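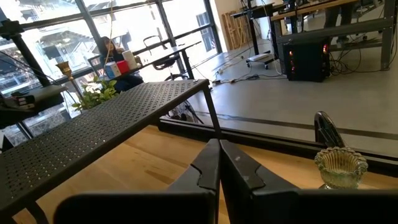

Green ribbed glass bowl, wood floor, black perforated table.

Broseo Pebble review: a pocket instrument that wants you to wave at it

September 2, 2025

I have a drawer of small electronic instruments that were going to change how I make music. Most of them were bought after watching a two-minute video in which somebody with good lighting made a sound I liked. The Broseo Pebble got to me by the same route, so I went in with my guard up, and after 14 weeks with it the guard is still mostly up.

The Pebble is a puck you hold in one hand or set on a table. It has a touch strip on the rim, motion sensing inside, and a light ring that follows what you play. Tilt it and the filter opens. Tap it and you get drums. Drag a finger along the rim and you get something between a bowed string and a kettle. It runs on its own with a tiny speaker, or it can send MIDI to a computer over USB or Bluetooth.

Broseo says there are 84 sounds on board. I went through all of them, and if you take out the ones that are the same pad with more reverb I think you are left with a fairly ordinary preset bank. The plucked sounds are the best part. They have a bit of dirt on them and they react well to a light touch. The basses are lost on the built-in speaker and only a little better on headphones, where I could hear a faint hiss under everything. The drums are fine. I would not put them on a record.

Then there's the motion control, the reason anybody would look at this thing. For the first evening I enjoyed it a lot. You lean the puck to the left, the sound thins out, the lights go from amber to blue, and you feel like you're doing something. By the second week I was locking the tilt off before I started because I kept changing the filter when all I wanted was to shift my grip. There is a sensitivity setting with 5 steps. Step one ignores you. Step two is usable. From three up, breathing counts as a performance.

Latency over USB was good enough that I stopped thinking about it. Over Bluetooth I could feel the drag on anything with a beat, and I wouldn't use it for drums. Slow chords are okay. The product page calls the wireless mode "stage ready," and I'd like to know which stage.

The lights are pretty, I'll give them that. My problem is that they tell you almost nothing. You can't read the octave from them or see which scale you're in. They get brighter when you play louder, and I already knew I was playing louder. The older Famar Loop 2, a plain gray box with a cheap little screen, gives you the key, the tempo and the battery level at a glance. I know which one I would rather have in front of me in a dark room.

The app deserves its own complaint. You need it to change scales beyond the first few, and you need it to save anything. It wants an account. It logged me out twice in the middle of editing a patch, and the second time the patch was gone. An update in April, before I bought mine, was supposed to have fixed this according to the release notes. If it did, I'd hate to have seen it before.

Battery life is claimed as a full day of playing. I never got that with the lights on. With the lights off it did much better, but then you have bought a light-up instrument and switched it off.

Build quality is decent. The shell doesn't creak, the rim strip has stayed even all the way around, and the USB-C port is snug. The rubber foot collects lint like nothing else I own. There's no strap loop either, a strange choice for something you are meant to swing around in one hand over a hard floor.

If you want other options near this price, the Filali Tine does the plucked string thing better and has real buttons. It looks like a TV remote, and it won't impress anyone across the room. The Mutum Grid is bigger and needs a computer, but you can learn it, and what you learn stays learned. I've had mine for years and still pick it up most weeks.

I paid full price for the Pebble, and Broseo has since knocked $100 off. At the new price I can see it making sense for someone who plays live ambient sets and wants one hand free, or for a patient kid with a patient household. If you already own a small keyboard controller you like, I'd keep the money.

Good: plucked sounds, USB response, solid shell
Bad: the app, the account, tilt that never quite settles, Bluetooth timing
Would I buy it again: No, though I might borrow one.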